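Minutes, Humphreys Optics Building users' meeting, October
Taken by me, Mererid Cadwaladr. I said I'd write these the way I talk, and you all agreed, so no complaining.

We started at 4 with most of the chairs full and the projector sulking. Last month's minutes went through with one fix: I had written "pulse picker" where I meant "pulse stretcher." Sorry to the stretcher people!

1. Beam time for the winter block
I went over the Drilow laser schedule. Requests came to 48 shots for 30 slots, so yes, somebody is going to be unhappy with me. We talked about a lottery (no), about ranking by thesis deadline (loud yes from the students), and about letting groups share a target chamber setup when their optics match. Sharing won. If your group can live with the same focusing mirror as another group, write to me before the draft schedule goes up and I'll put you side by side. 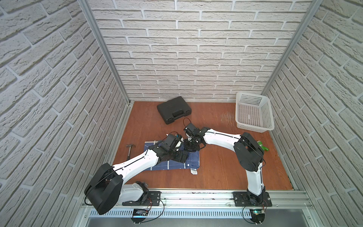
2. Chiller trouble
The Prurnier chiller tripped again during warm-up, and the front amplifier sat idle most of a morning. I've read the log twice and the flow drops right before the trip, so my money is on the filter. The shop thinks it's the sensor. We're changing the filter first (cheap, and we have one on the shelf) and then swapping the sensor if it keeps up. Please don't reset the thing yourself and walk away. Write the time on the sheet by the door, even if it comes right back.

3. The seminar visitor
Our speaker from Grilondale is coming for the plasma diagnostics talk and would love to see the target bay. I'm thrilled, and I've offered to do the tour myself. We still need a student lunch host, and the lunch money covers sandwiches and not a lot more. There was a long side discussion over whether the talk should be in the big hall or the small one. I like the small one, where people ask questions. The big one has working blinds, though, so we left it open until I can find out if the small hall's blinds are getting fixed.

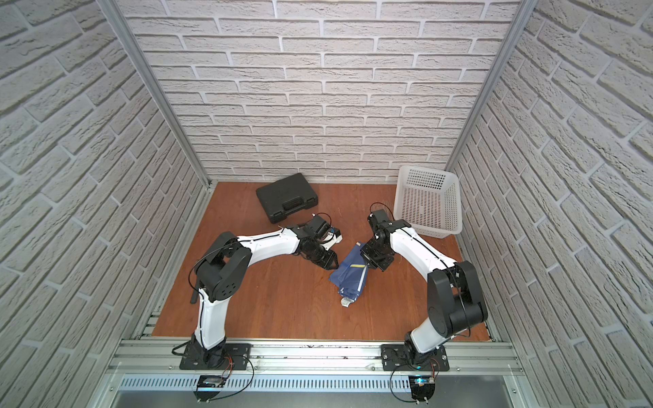 One of the students said that the talk should go in the big hall no matter what, given that half the slides will be streak camera data and you can't read a thing on them with sun on the screen. Fair point, and it got a lot of nods. I'll book the big hall and hold the small one as a backup.

4. Spending
We have $1,948 left in the shared optics fund. I'd like to put it toward replacement debris shields, and there was general agreement, apart from a plea for new laser goggles in the alignment room. The old ones are scratched and I can't argue with that. I'll get prices on both and bring them next time.

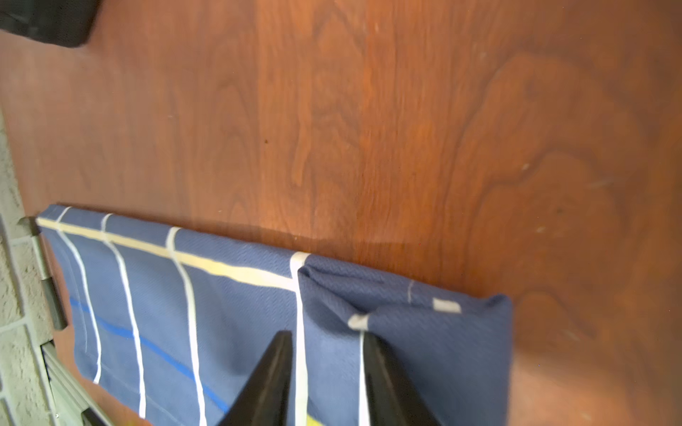
Folded blue cloth with white stripes, on the wooden tabletop.

We also went back and forth on who pays when a shield cracks in the middle of somebody's run. My feeling is the shared fund should, and I'll write up a short version of that for everyone to pick at.

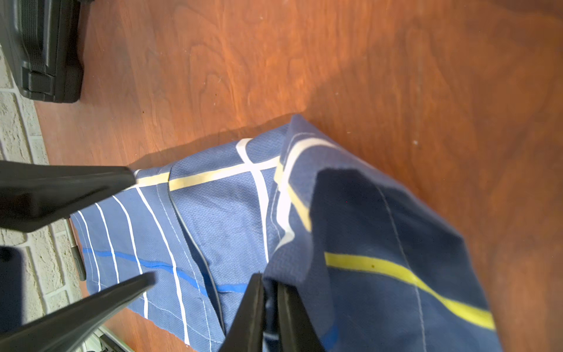 5. Things to do before next time
Me: draft schedule, hall booking, prices for shields and goggles.
Shop: chiller filter, then sensor if needed.
Students: pick a lunch host and send me the name.

We wrapped up a little before 5:30. Same room next month.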